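Cleaning and Storing Plastic Trays, Tubs and Cutting Boards

Updated January 28, 2022

Plastic kitchenware fails in a few predictable ways: it stains, it holds odor, it warps, and its surface gets scratched until it no longer cleans up well. Most of this can be slowed with correct washing and storage. The notes below apply to serving trays, food tubs, dish pans and cutting boards. They do not apply to nonstick pans or to melamine plates, which need their own treatment.

Identify the plastic first

Look for the recycling number on the underside. A 5 is polypropylene, which tolerates hot water well and is used for most food tubs. A 2 or a 4 is polyethylene, common in cutting boards and soft lids. A 6 is polystyrene, which is brittle and clouds or crazes when it meets solvents, citrus oil or very hot water. If there is no number, treat the piece as if it were a 6 and wash it by hand in warm water.

Routine washing

Rinse with cool water before washing. Hot water on egg, milk or starch sets the residue into fine scratches. Then wash in warm water with dish soap and a soft brush. Scouring pads and powdered cleansers remove the gloss, and a dull surface picks up stains faster than a smooth one.

For trays with a raised rim, the inside corner between the floor and the slope of the rim collects most of the grease. A flat sponge passes over it. Use a brush with angled bristles, or fold a cloth over one finger and run it along the corner in a single direction.

Grease film

Polypropylene holds on to oil, and a tub may still feel slick after a normal wash. Wipe out as much fat as possible with a dry paper towel before any water is added. Then apply dish soap undiluted, leave it for a few minutes, and rinse with warm water. Repeat once if needed. Adding more soap to a full sink does very little.

Drying

Trays should be dried by hand before stacking. Water trapped between two stacked trays will not evaporate and leaves mineral rings, mainly in hard water areas. A paper towel is adequate for the floor of the tray. Finish with the rim, where drops stay longest, and check the underside of the lip if it is rolled.
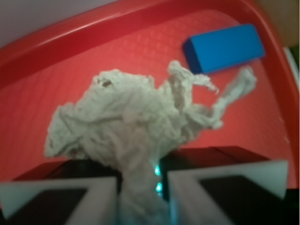

Stains from tomato, curry and beets

Mix baking soda with water to a thick paste, spread it over the stain and leave it overnight. Rinse, then set the piece in direct sunlight for a day. Sunlight fades turmeric well and tomato moderately well. It does little for coffee. Do not leave colored plastic outside for longer than a day or two, as the color will fade along with the stain.

Notburga Mayrhofer wrote in to recommend denture tablets for stained lids. We tried two in a Hauser tub filled with warm water and left them for an hour. The result on tomato was slightly better than baking soda. The result on curry was the same.

Odor

Onion and garlic odor is held mostly in lids and gaskets. Remove the gasket and wash it separately. For the tub, fill it with 500 ml of warm water and two tablespoons of white vinegar, close it, and leave it for several hours. Never combine vinegar with bleach – the mixture gives off chlorine gas.

Cutting boards

A board with deep cuts cannot be cleaned reliably by hand. Shallow scoring can be taken down with a cabinet scraper held nearly upright, working from the center outward. Wash the board afterward to remove shavings. Replace any board that rocks on a flat counter.

Warping

Warped trays are usually the result of the dishwasher's lower rack, close to the heating element. Use the upper rack and skip the heated dry cycle. A slightly bowed polypropylene tray can sometimes be corrected: soak it in hot tap water for ten minutes, lay it on a flat surface, put a weight on it and let it cool completely. Polystyrene will crack if this is attempted.

Storage

Store trays on edge in a rack, or flat with a sheet of paper between each pair. Store tubs with the lids off – Lotte Verhoeven keeps hers upright in a file sorter, and the arrangement works for any lid under 17 cm.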